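4. Filing and Retrieval in a Furnished Office

Household and shop-floor chores are usually discussed together, but the work that sits between them has had less attention. Putting a binder away in a cupboard needs little strength and no special tool. A new office worker is never trained to do it. We chose it as the third chore in the Niven study for that reason, after wiping benches and sorting fasteners, and it proved the hardest of the three to score.

The trials were run at Trandmont in an ordinary working office with the furniture left in its usual arrangement. The humanoid was given a spoken-style instruction naming an object and a destination. It received no model of the cabinets beforehand. We logged 237 attempts, each ending when the object was released, when the operator called a halt, or when the time limit ran out.

Low storage is awkward for a machine of adult height. The shelf is below the hip, the doors swing into the space where the feet need to be, and the cabinet top hides the back of the compartment from a camera mounted in the head. A person deals with this by crouching and feeling for the shelf edge. The controller has to plan the crouch, the reach and the position of the open doors together, and a small error in any one of them carries over to the others. 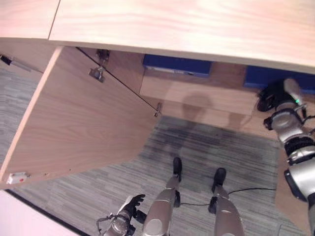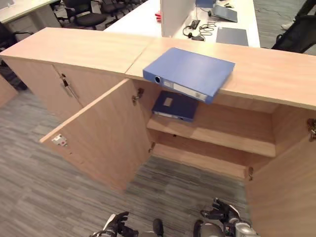
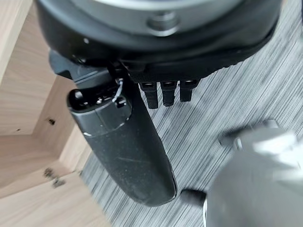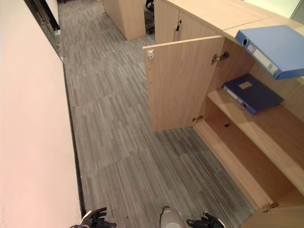
Figure 4. Low wooden cabinets and striped carpet at the Trandmont site, with the robot's hands at close quarters.

Craig McIver, commenting on a draft of this section, objected that a chore is only done when a person would not go back and do it again. By his measure a binder left crooked on a shelf is a failure, even if every joint moved as planned. We have kept our original scoring, in which any stable placement on the correct shelf counts, but we report his stricter measure beside it, as the gap between the two says a good deal about how ready these systems are.

Under the looser rule, most attempts that reached the shelf at all were counted as complete. Under the stricter one the number fell sharply. The usual fault was an object set down at an angle, or with one end too near the shelf edge. Operators said they would have straightened it themselves in passing, without thinking of it as work.

Doors caused more halts than objects did. A bar handle is easy to hook with a finger, but the pull has to follow the arc of the hinge, and the robot often finished the swing standing too close to step back. In the Hestow trials we had tried the same task with sliding doors and saw little of this. We don't take that as a reason to change the furniture. An office that has to be refitted before a machine can file in it has taken on a second job to be rid of the first.

Speed was poor throughout. We did not tune for it, and the figures in the appendix should be read with that in mind — the planner was set to pause before each contact, and those pauses make up a large share of the total time.

Two limits apply to these results. All attempts used stiff, box-like objects, so nothing here bears on loose paper or soft folders. The lighting was also steady all day, while the Brasness site, described in the next section, has west-facing windows and a good deal of glare after three o'clock.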